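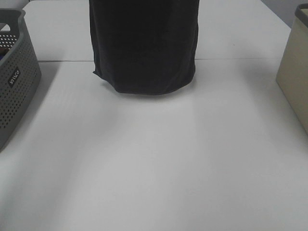 One member wrote in to ask why the towels at the sorting table have to be folded at all when they only get shaken out again at the pool. Her point was that a bin of clean towels is a bin of clean towels, and that the time could go to something else. Two other people have said much the same thing at the desk since the winter schedule started, so this item goes through how the linen room works now and what is changing.

The linen room at Gemomden serves the pool, the two treatment rooms and the guest changing area. Until last September each of these kept its own stock in its own closet. The pool closet ran out most weekends while the treatment rooms had shelves of towels that had not moved in months. Everything has since been brought together in one place, and all folding is done there before the towels go back out.

Folding matters mostly for space. The shelves in the changing area are shallow and were built for smaller towels than the ones we use. A loose towel takes up as much room as three or four folded ones, and the doors will not close on a loose pile. Folded stock can also be checked at a glance in the evening, when whoever is closing has to decide if another load needs to go in.

The fold we use is the long fold. Lay the towel out flat, smooth it with your hands from the middle toward the ends, and bring one long side over to meet the other. Leave it as a long panel until the edges line up. If they don't, open it and start again, as a crooked first fold gets worse with every fold after it. The hems should sit together on the same side. From there, pool towels are folded in half and in half again. Treatment room towels are rolled from the short end and go on the shelf with the loose end down.

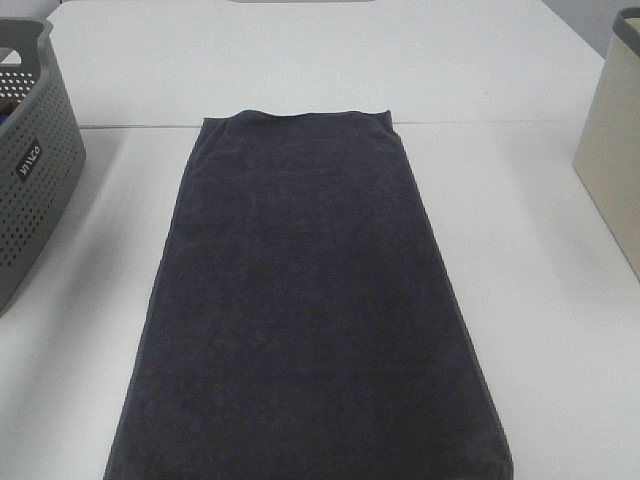

Dark towels and light towels are kept apart from the washer onward. The dark ones shed a good deal of lint for the first several washes, and last fall a whole load of white hand towels came out gray and had to be turned into cleaning rags. Please do not mix them to fill out a load. A small load is fine.

The new bath towels are from Jalow, and we bought 50 of them. They are heavier than the old ones and take longer to dry. Set the dryer to the longer cycle, and check the hems before taking anything out. The middle of the towel dries well before the hem does, and a towel put away with a damp hem will smell by the next morning. If one smells, it goes back to the wash, even if it was folded and shelved today. Do not use fabric softener on any of the towels. It leaves a coating that keeps them from soaking up water, and several members have complained about this in the past.

Worn towels should be pulled out during folding, when they are easiest to spot. Look along the hems for loose stitching and hold the thin ones up to the light. Pulled loops can be trimmed with the scissors in the drawer, level with the rest of the pile. Do not tug on them. A towel with a hole or a torn hem goes on the bottom shelf by the door. Rweyemamu Mending picks up from that shelf once a month and charges by the piece, so please leave out anything that is past saving. Those towels are cut down for rags.

The second change is in the budget. The linen line for this year is $640, which covers detergent, mending and replacements. Most of it was spent on the Jalow order, and there will be no further towel purchases before September. If your area is running short, say so at the desk before borrowing from another shelf. Borrowing is how the count went wrong last year. At the last full count we were short 16 pool towels, and we suspect that most of them went home in gym bags by mistake. If you find one at your house, drop it off at any time.

A few smaller points. Keep the folding tables clear of drinks, lotion and cleaning sprays. Wipe the tables down and let them dry before the first load goes on them. Baskets that have held used towels should be rinsed and left upside down for a while before clean ones go in. Swimsuits, goggles and single socks that turn up in the wash go to the lost and found, which is now in the Tellari cabinet across from the desk. Items are held there for 2 weeks.

As for the question at the top, we did try it the other way. For part of the winter the pool towels went out unfolded in bins, and the bins were emptied onto the bench by people looking for a larger size. Many clean towels ended up on the floor and had to be washed again. The folding stays for now. Members who would like to help with it can sign up on the sheet outside the linen room. Shifts are an hour long, in the morning before the pool opens or in the evening after the last class, and the evening ones are harder to fill.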